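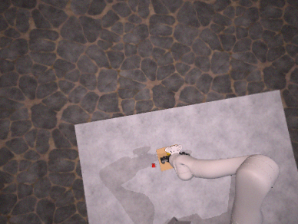
Workshop Tips: Planning the Purchase of a Bench-Top Robotic Arm

Members of the Astard shared workshop who wish to propose a robotic arm for a bench are asked to read the following tips before submitting a request. They apply equally to households equipping a garage or spare room. Questions may be sent to Rohani Sumampouw, equipment coordinator, at the front office.

Start with the job

Write down one task the arm is expected to perform in its first three months. "General help at the bench" cannot be priced. "Move small cut parts from a tray to a sanding jig" can. Include the weight of the heaviest part, the size of the smallest and the distance between pick-up and set-down points.

Parts that are flat and parts that are small and blocky place different demands on a gripper. If the task involves both, ask the seller to demonstrate both with the same set of fingers. A second set of fingers is a separate line in the budget.

Try the layout before ordering

Most sellers can supply a model of the arm for use in free or low-cost simulation software. Place the arm on a tabletop of the same dimensions as your own and run the full motion. Check that the elbow clears shelves and lamps, and that the arm can reach the near corners of the table as well as the far ones. A simulation will not tell you how the bench behaves under load, so the bench must still be checked by hand.

Where no software is available, cut a strip of cardboard to the stated reach, pin one end at the mounting point and swing it over the table. Mark the arc with painter's tape and leave the tape in place for a week of ordinary work.

Measure the bench

Record the thickness of the top, the distance between legs and the position of any drawer beneath the mounting point. Push down firmly on each corner. A bench that rocks should be shimmed or replaced before the arm is ordered, and the cost entered in the same request.

Uneven flooring, such as stone pavers, calls for adjustable feet. Recheck the level after the first month of use.

Set the budget

The workshop's ceiling for a single bench installation is $4000, delivered. The most recent approved request, for a Jovo arm in the wood room, came to $3890 complete. Of that sum, $354 went to items that did not appear in the first quote: a mounting plate, a longer power cord, an emergency stop button and two replacement finger pads. Applicants should list such items from the beginning.

The following are often left out:

Freight and any lift-gate charge
Mounting hardware suited to the thickness of the top
Emergency stop and guarding
Spare finger pads
Yearly software fees, if any
Training time for two people

Do not count on resale value when preparing the figures.

Compare quotes on the same terms

Obtain at least two written quotes. The workshop has dealt with Duan for arms and Trotex for benches and mounting plates, and members may propose others. Send each seller the same one-page task description. Reach may be given to the wrist or to the fingertips, and payload may be given with or without the gripper. Ask which, and write the answer on the quote.

Confirm the length of the warranty, who pays for return shipping and whether finger pads are counted as wear items. Ask how long replacement parts have taken to arrive in the past year.

Lighting and surface

Where the arm will work with a camera, choose a plain, matte tabletop in a color that contrasts with the parts. Overhead lamps can throw the shadow of the arm over the very spot where it is working. Two lamps set at opposite sides will soften this. Budget for the second lamp.

Power and building matters

The main building dates from 1934, and several circuits on the north wall are shared. Do not plan an arm on the same circuit as the dust collector or the compressor. Any new outlet must be priced by a licensed electrician and attached to the request. Cords may not cross a walkway.

Plan the first weeks

Allow two weeks between delivery and regular use. Run the arm at reduced speed with light practice pieces such as small blocks and squares of cardboard. Keep a written log of dropped or misplaced pieces, and note the speed setting beside each entry. The log is needed for any warranty claim within the first season.

Submitting a request

Requests for the coming year are accepted through the end of December. Attach the task description, bench measurements, both quotes and the full cost sheet. Incomplete requests are returned without review and may be resubmitted once.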